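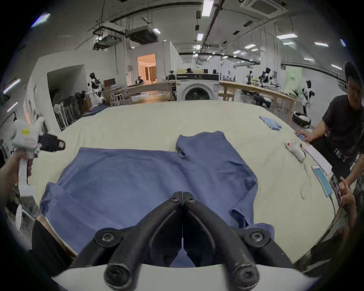 Mesa de dobragem com uma T-shirt azul e duas garras manuais; ao fundo, a máquina de lavar e os robôs humanoides.

Passagem da dobragem manual para a recolha de demonstrações: como reorganizar o posto?

Publicado em terça-feira, 15 de dezembro de 2020, na secção Automação e postos de trabalho

ruvis_turno2
Trabalho na secção de acabamento de uma lavandaria industrial em Rilcombe. Até outubro, o meu posto era só dobragem: T-shirts, toalhas, roupa de trabalho. Desde então, parte do turno passou a ser feita com garras manuais de dois dedos, uma em cada mão. As demonstrações vão para o projeto Lightfoot, que as usa para treinar os robôs a dobrar as mesmas peças.

O método é simples de explicar e lento de executar. A peça fica aberta na mesa, pega-se na manga com a ponta da garra, dobra-se para dentro, passa-se ao outro lado, fecha-se pela bainha. À mão faço isto sem pensar. Com as garras tenho de decidir onde pegar, porque dois dedos rígidos não sentem se apanharam uma camada de tecido ou duas.

O problema é a contagem. A meta do posto continua em 1000 peças por turno e, nos dias com garras, fico em 790. O sistema de produção não distingue os dois tipos de dia e a diferença aparece no meu registo como quebra de rendimento. A chefia de turno diz que «está a ser visto». Pretendo saber três coisas:

– se é habitual manter a mesma meta quando muda a ferramenta;
– se a recolha de demonstrações deve constar da descrição de funções;
– como organizam as pausas, porque ao fim de duas horas o polegar e o antebraço acusam o peso.

Acrescento que não tenho nada contra os robôs. Interessa-me saber em que condições se faz este trabalho enquanto a dobragem ainda depende de nós.

bancada_sul
Passei pelo mesmo na unidade de Damedstead, com toalhas. Respondo pela ordem em que colocou os pontos.

Meta. Não deve ser a mesma. Uma demonstração é um produto diferente de uma peça dobrada e tem critérios de aceitação próprios: a pega tem de ser limpa, o movimento contínuo, a peça tem de acabar na posição prevista. No nosso caso, a solução foi criar um código de atividade separado no registo de horas. As horas com garras saem do denominador da produção e são avaliadas por demonstrações válidas. Enquanto o código não existiu, os relatórios mensais não serviam para nada, nem para nós nem para o planeamento. Peça a correção por escrito e indique os dias em causa. A passagem de 1000 para 790 é fácil de demonstrar se tiver as datas das sessões, e o projeto tem-nas de certeza, porque cada sessão fica gravada com hora de início e de fim.

Descrição de funções. Sim, e convém tratar disso cedo. Na nossa ficha ficou «operação de garras manuais para registo de tarefas de dobragem», com formação inicial e nível de remuneração definidos. Sem essa linha, a tarefa é tratada como ajuda ocasional e não conta para a progressão. Verifique também o que diz o documento sobre imagem: as garras levam câmara, e quem está à volta da mesa aparece na gravação. Nós assinámos uma declaração própria, distinta da que cobre a videovigilância do edifício, e a declaração abrange também quem passa pela sala sem estar a dobrar.

Pausas. Alternamos: um bloco com garras, um bloco à mão, nunca dois blocos seguidos com garras. A altura da mesa conta bastante. Para dobrar à mão usávamos o tampo mais alto; com as garras, o cotovelo sobe e o ombro queixa-se, de modo que baixámos o tampo. Vale a pena pedir o ajuste antes de se habituar à má postura.

Um pormenor técnico quanto às camadas: aproxime a ponta quase paralela ao tecido e feche devagar. Na vertical apanha quase sempre a peça inteira e às vezes também a toalha da mesa. Mangas e golas são o pior caso. Se o ombro da T-shirt ficar amontoado, é preferível alisar com a lateral do dedo da garra antes de tentar a pega.

fio_duplo
Cá é parecido. A meta só mudou depois de muita insistência. Quanto às dores, troque de mão quando só precisar de uma garra, ajuda um pouco.

Não concordo com a parte de avaliar por demonstrações válidas. Quem decide o que é válido é o projeto, depois do turno, e nós não vemos os motivos da rejeição. Tive sessões inteiras recusadas por causa de falhas de sincronização que nada tinham a ver com a dobragem. Prefiro horas, simplesmente.

bancada_sul
A objeção é justa. No nosso código, as rejeições por causa técnica (sincronização, bateria, ficheiro corrompido) contam como válidas para o operador. Só são descontadas as de execução, e a lista chega-nos com o motivo no início da semana seguinte. Se não tiverem essa separação, então sim, horas.

ruvis_turno2
Obrigado aos dois. Vou pedir o código de atividade separado, contado em horas, e a alteração da ficha no mesmo pedido. A altura da mesa não é regulável no nosso posto; vou perguntar à manutenção se o tampo pode ser trocado.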